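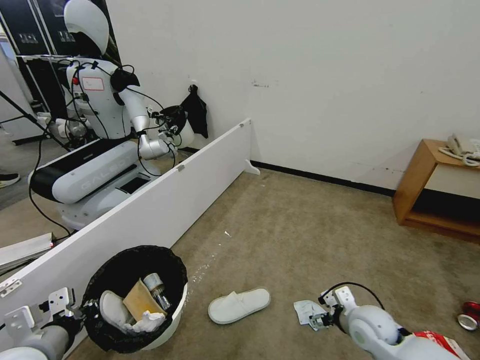 Plumesbridge Forum > Service robots > Upkeep

Gripper drifting after a long pickup session

jolene_ruawai
Hi all! Our tidying cell in the Lallgate building (carpet, one trash bin, mixed litter) has been lovely all month, but after 700 or so picks the right gripper starts closing a little off center. Cans are fine, paper wrappers slip. I re-zero it every 200 picks and it still creeps back. Jolene Ruawai, Nov 16, 2022

quinlan76
Oh, I know that feeling! Before you touch the zero again, check the finger screws with the power off. Ours had backed out a hair, and I'd spent a whole week blaming the software.

huia_w
I'd look at the cable first, myself. If it pulls tight when the wrist turns, it tugs on everything. Give it more slack and run the 76-pick test again.

quinlan76
Respectfully, Huia, a tight cable would bother the cans too, wouldn't it?

huia_w
Not always! Cans forgive a lot, bless them. Paper doesn't.

jolene_ruawai
Thank you both, you're so kind. One finger screw was loose, and I've eased the cable while I was in there. Starting a fresh run of 800 tonight.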